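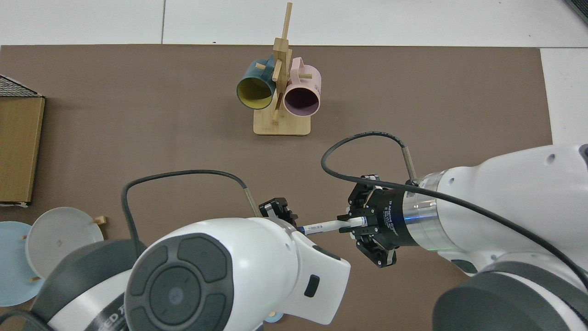 Figure 3. Head camera view in the marker task. The right gripper clamps the pen body; the left gripper is near the tip end.

4.2 Bimanual marker handling

We trained the Gurkira policy on 716 teleoperated demonstrations and tested it for 20 trials per layout. The mug tree and the dish rack stay on the mat set as distractors and play no part in the task. In Figure 3 the pen is held level, with its blue-banded tip pointing left. A trial counts as a success if the left gripper takes the pen and the right one lets go within 554 control steps. Drops are scored as failures, with no retries.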